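Okay, clock drawer day!! I've been putting off sorting the clocks and timers since June and I finally started Wednesday after dinner. Small thread for my fellow tick-tock people.

I got into this because of Pin-yu Yang, who gave me one twin-bell alarm clock when I moved and said "you'll want another." Reader, I wanted another (and another, and a kitchen timer, and so on).
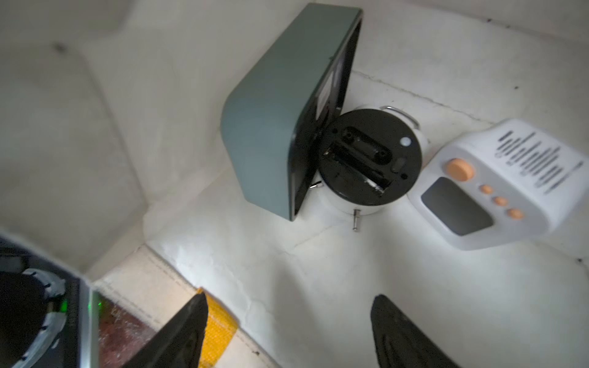
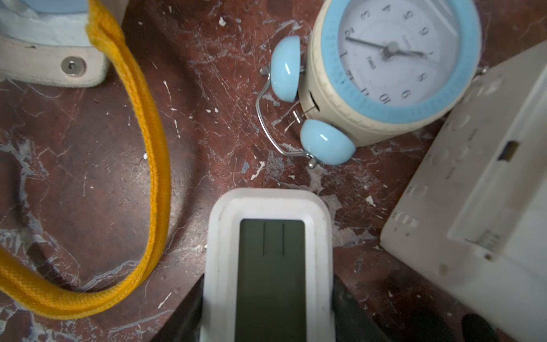 Clocks and timers, mid-sort. The twin-bell with the light blue bells is in the second one.

Can we talk about that blue though? Cream case, light blue ring around the dial, light blue bells, a little wire handle over the top. It's got some scuffs and I love it more for them. I'm calling it Clekum, please don't ask, all my clocks get names.

The round white one in the first picture is lying on its face with the battery compartment open and empty. If you store clocks, take the batteries out! I lost a really sweet travel clock to a leaky AA once and I'm still sad about it.

Also a big fan of the white timer with the orange knob. Big round knob, three little round buttons, you could find it with flour all over your hands. More orange knobs on things please!

My system so far, such as it is: anything that rings goes on the bedroom shelf, anything that beeps goes in the kitchen, and blank screens wait in a shoebox until I've bought batteries. I'm out of AAAs again. How am I always out of AAAs.

Mawuli Darko asked if I'd ever set them all to go off at once. I have. 7:28 in the morning, one time only, and the neighbors were very nice about it.

Next up is the box of wristwatches, and I'm already excited (half of them need straps). If you've got a twin-bell at home, post it in the replies, I want to see the bells!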